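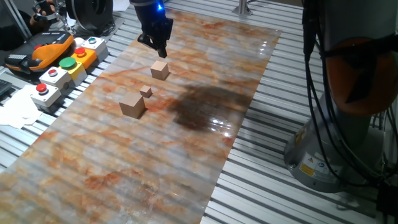

How long should I run one gripper before swapping to the next?
Run each one for 100 picks at the same settings, then swap. Fewer than that and a weak grip can hide behind a lucky streak.

Section 7. Comparing grippers on the Carkau bench

Read section 6 first if the arm hasn't been homed yet. This part covers the two-finger Daza and the wider Brerkum only. Suction cups are in the appendix.

What you need
Both grippers, with their flange plates
Wooden cubes, three sizes
Thin mat, glossy side up
Hex keys, the short set
Teach pendant
Log sheet, or a spreadsheet if you must

Before you start

1. Press the stop button. Leave it in. Check the pendant shows the stop before you put a hand anywhere near the flange.

2. Lay the mat along the table and pull it flat. Tape the far corners. A thin sheet will follow the slots underneath, so press down the middle and look for anything standing up.

3. Wipe the pick area. Dry it after. Grip results on a damp mat don't compare with anything.

4. Set the cubes out in a line, leave a gap between each one. Order doesn't matter but keep it the same for both grippers. Write it on the log sheet.

CAUTION: If a second arm shares the table, park it and lock it out. The Watutico controller does not know where the other arm is. It will not slow down for it.

Mounting the gripper

5. Offer the gripper up to the flange, pin side toward the cable. Start all the screws by hand before tightening any.

6. Tighten crosswise. Snug, then a bit more. If a screw binds, back it out and look at the thread - do not force it.

7. Plug in the cable and clip it to the arm at both clips. Leave enough slack for the wrist to turn fully each way.

8. Release the stop. Wait for the status light to go steady. Flashing means the controller hasn't recognized the gripper. Unplug, count to ten, plug in again.

Note: the Brerkum takes longer to come up than the Daza. Go get the log sheet.

Setting the tool point

9. On the pendant: Tools, New, then pick the gripper from the list. Load the defualt values.

10. Close the fingers. Jog down slowly until the tips are just above the smallest cube. Stop there. Save as HOVER.

11. Open the fingers, jog down to grip height, save as PICK. Keep the tips clear of the mat. Fingers that drag will pull the sheet and shift every cube after.

12. Repeat for the other cubes. The big one needs its own HOVER, higher than the rest. Skipping this is the most common way to bend a fingertip.

CAUTION: Jog speed goes back to the last used value after a restart, not the slow one. Check it every time.

Running the test

13. Load program GRIP_COMPARE. Set count to 100. Leave the stroke open value alone.

14. Step through one cycle with the hold-to-run switch. Watch the cable, then the fingers. Fix any snag now.

15. Hands out. Run.

16. For each miss, put down the cube size and what happened: slipped, twisted, never closed, knocked the next one over. "Failed" by itself is no use to whoever reads the sheet.

17. Swap grippers and go back to step 5. Same cubes, same order, same mat. New HOVER and PICK points though - the finger lengths are different and the old points will drive the longer one into the table.

Reading the results

The controller logs finger position at each close, as a raw number. With the standard fingers, fully open reads 1,152. A close on nothing reads near zero. Anything in between means it's holding something or it's jammed, so check the log against your own notes.

Look at the twisted ones before the dropped ones. A cube that turns in the fingers usually means the tool point is off center, and the gripper gets blamed for it. Redo steps 10 and 11 and run again before writing anything off.

If the small cube misses on both grippers, check the mat is flat at that spot. Then check the cube. They wear at the edges.

Care

Clean the finger pads with a dry cloth after every run. No solvent on the rubber ones. Change pads at 500 picks or when the surface goes shiny, whichever is first.

Put the unused gripper back in its case with fingers closed. Coil the cable loosley and keep it off the connector pins.

Next: Section 8, Saving and exporting logs.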